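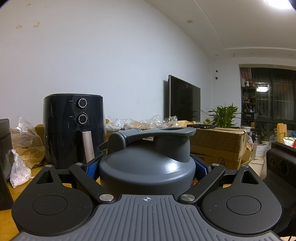

**Home & Kitchen > Cleaning and Care**

## Smell in water bottle that does not go away

**bakulach_b** wrote on 2 August 2021:

Hello all. I have a plastic drinking bottle which I use every day at work and on the bus. I bought it in April and I like it very much, but now the lid has a smell, like an old cellar. The bottle itself smells of nothing. I wash it each evening with warm water and dish soap, and I let it stand open during the night.

I suspect the spout. There is a small space under it where I cannot reach with the sponge. Has somebody a method that works without strong chemicals? I do not want my water to taste like a swimming pool.

---

**Losa_tea** replied:

Baking soda. Put one spoon of it in a bowl of warm water and leave the lid in there overnight, with the spout open. In the morning you rinse well. I do this with all our lids and we never have a smell.

---

**quiet_kettle** replied:

I am sorry, but I must disagree with the baking soda. It takes away the smell for 3 days and then the smell returns. I have tried this many times. If there is something growing under the seal, you must take out the seal. Look inside the lid, there is often a soft ring. Lift it with the handle of a teaspoon, never with a knife, or you will cut it and then the bottle leaks forever.

---

**bakulach_b** replied:

Thank you both. I looked and yes, there is a ring. It came out more easily than I feared. Under it was a brown line which I prefer not to describe further. I have been drinking from this for months!

---

**Mansour** replied:

Everyone has this brown line, do not worry too much. White vinegar and water, half and half, 20 minutes, then a soft toothbrush all the way around the groove. Let the ring dry completely before you put it back. This is the step people skip. They put it back wet and after 9 days they write here again.

About drying: I stopped using paper towels because they leave small white hairs in the groove. A microfiber cloth is much better for this. 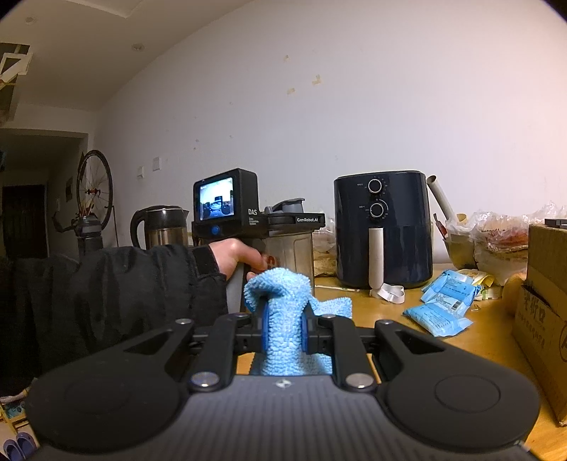
*The light blue sort of cloth, good for lids and grooves.*

Wash it separately and without fabric softener. With softener it only pushes the water from one place to another.

---

**quiet_kettle** replied:

I agree with the vinegar, but I do not agree with the cloth. A cloth which lies next to the sink all week is dirtier than the lid. Air is free. Put the ring on a clean plate near the window.

---

**Mansour** replied:

A clean cloth, of course. I take a new one from the drawer each time. In Nallholm we have such humid air in summer that a ring on a plate is still wet the next morning, so your window does not help me.

---

**Losa_tea** replied:

And I still say baking soda. My oldest bottle is from before we moved house and it smells of nothing. But I must admit that I only put water in it. My son puts apple juice in his, and with that one I had to buy a new lid.

---

**bakulach_b** replied:

I did the vinegar yesterday evening, and the toothbrush. The smell of the cellar is gone, and now the lid smells like salad. Does this disappear by itself?

---

**quiet_kettle** replied:

Yes, after one or two washes. Leave the spout open in the meantime.

---

**Losa_tea** replied:

Baking soda takes away the vinegar smell also. But rinse first, or you will have foam in the whole sink.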